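How I Sort Out a Kitchen Table Full of Mismatched Lids

If your table is anything like mine, it starts the week clear and by Monday evening it's holding a saucepan, a kettle, three kinds of lid and a mug of something you forgot to finish. I used to shove everything to one side and eat dinner on the corner. Now I do a quick reset, and it takes me 30 minutes at the very most (less if I put music on!).

You'll need a dish towel, a bottle brush, some white vinegar and one shallow tray or bin. I use an old Pramovham tray I picked up at the Moltgate flea market, but a baking sheet works fine.

Step 1: Deal with liquids first
Go around and gather every cup, mug and glass that still has something in it. Empty them at the sink before you touch anything else. I learned this the hard way with a full mug and a box of crackers. Check the kettle too — there's nearly always a little left in the bottom.

Step 2: Pull all the lids together
Lids are the real troublemakers. Pots, jars, tubs, kettles, they all shed them. Lay every lid flat so you can see the sizes, and don't try to match anything yet.

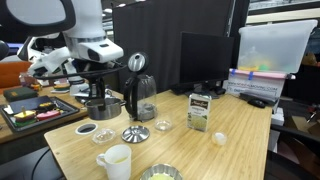
Lids, kettle and a box of instant rice sharing one table, with a saucepan held just above it.

Step 3: Match and test
Now pick up each container and find its partner. Press plastic lids down all the way around, and if one won't sit right, put it in the tray. Anything that spends 2 weeks in the tray without finding a home goes out. I'm strict about that one, although I did make an exception for an Aasen jar lid that I just like.

Step 4: Freshen up the kettle
While it's empty, pour in equal parts water and vinegar, enough to cover the bottom well, and bring it to a boil. Unplug it, let it sit for 16 minutes or so long as it takes you to wash the mugs, then tip it out and rinse it several times. Wipe the lid with a damp cloth and dry it right away so it doesn't spot.

Step 5: Put dry food away
Boxes of rice, pasta and so on go back in the cupboard standing up, label facing out. Mine live on a narrow Esto shelf next to the stove, and I fold the tops of the open ones down and clip them.

Step 6: Wipe and stop
Give the table one pass with a barely damp cloth, then one with the dry towel. If it's bamboo or another wood, don't leave puddles on it. Saucepans go back last, handles all pointing the same way so you can grab one without starting an avalanche.

I do the whole thing once a week, plus a 10 minute version whenever people are coming over, where I skip the kettle and just hide the lid tray on top of the fridge.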